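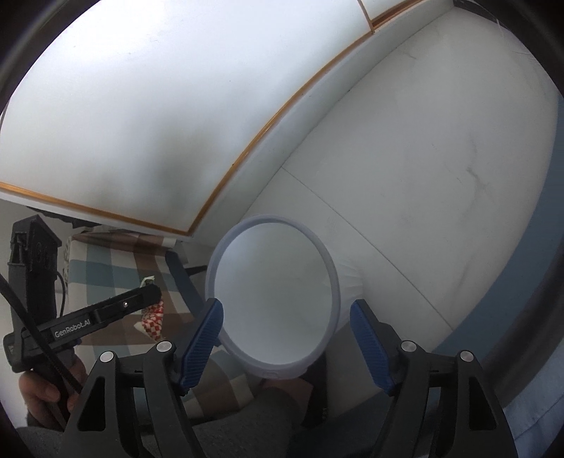
Flelov Household Packaging List

Version 2, released 18/11/2022

Flelov is a list of the bags, tubs, envelopes and wrappers that pile up in a home and have to be sorted, reused or thrown out. It has 298 entries. Each entry is one object with a short written description, a material group, a condition and a suggested place to put it. The list was put together by Bendik Løken and Gøran Nyberg as part of the Grotovow tidying project.

What is in the folder

items.csv holds the main table, one object per row.
conditions.txt explains the words used in the condition column.
places.txt lists the places an object can go.
changes.txt records edits between versions.

Columns in items.csv

item_id: a number. Numbers are not reused when an entry is removed.
name: a plain name such as "plastic bag, white" or "round tub, translucent".
group: bag, container, envelope, paper, sheet or other.
condition: flat, crumpled, folded, scuffed, torn or unmarked.
printed: yes, no or unknown. Printing in any language counts as yes.
place: keep, reuse, recycle, trash or ask.
note: free text, often blank.

Bags are the largest group, with 138 entries. Most are thin plastic. We kept plain white bags as separate entries even when they looked alike, so please don't merge them by name. Use item_id.

Containers

A container is anything with an open mouth and walls that hold their shape by themselves. Round tubs, square tubs, jars and cups all go here. If a tub came with a lid, the lid has its own row and the note column gives the item_id of the tub. A tub without a lid is still listed as a container, and its place is usually "reuse".

Color is written the way it looks from outside. For frosted or see-through plastic we write "translucent" first and then the color. If the rim is a different color from the wall, both are given, wall first: "translucent white, pale blue-gray rim". Molded marks are mentioned in the note but do not count as printing. We did not try to work out the type of plastic from them.

Bags, paper and envelopes

Crumpled bags were described as they were and not smoothed out first. This makes some of the names less exact than we would like – a crumpled bag can hide a logo – and the printed column says "unknown" for those. A bag lying flat with its printing showing gets a fuller name, with the main color and the color of the text.
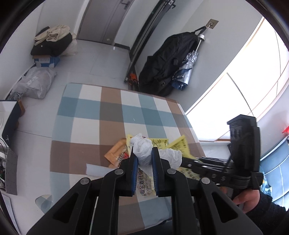

Envelopes are listed apart from other paper, including the ones with a colored strip along an edge. Single sheets go under "paper". Clear plastic sheets go under "sheet", even when they are small enough to be mistaken for a bag. Tablecloths, clothes, backpacks and umbrellas are outside the list. They belong to the Grotovow textiles and hallway list, which has its own folder and uses different columns.

The place column

"Keep" is for an object that is still doing a job, such as an envelope with papers in it. "Reuse" means empty but sound. "Recycle" and "trash" follow the local rules in Skustulville and may be wrong where you live, especially for plastic bags. Change them before you use the list for real sorting.

"Ask" is used when the two of us disagreed. There are 20 of these. Most are padded mailers and bags with a paper outside and a plastic lining. Løken would put them in the trash and Nyberg would save them for another use.

Changes from version 1

The first version came out in July and used a single color column. That column has been dropped and the color moved into the name. Condition "used" has been split into "crumpled" and "scuffed". Several grocery bags had been entered under the name of the store, for example "Meijer bag". They are now entered by color, with the store name in the note.

Known problems

Sizes are missing. We meant to measure everything flat, and then found that tubs and crumpled bags needed a different method. There may be a size column later.

Some notes are in Norwegian. They are short and a translation tool handles them fine.

The "other" group is a mix of twist ties, caps, foam pieces and labels. It needs sorting.

Use

The list is free to copy and change. Please give the name Flelov and the version number. Corrections should include the item_id, the column and the new value – one correction per line is easiest for us to enter.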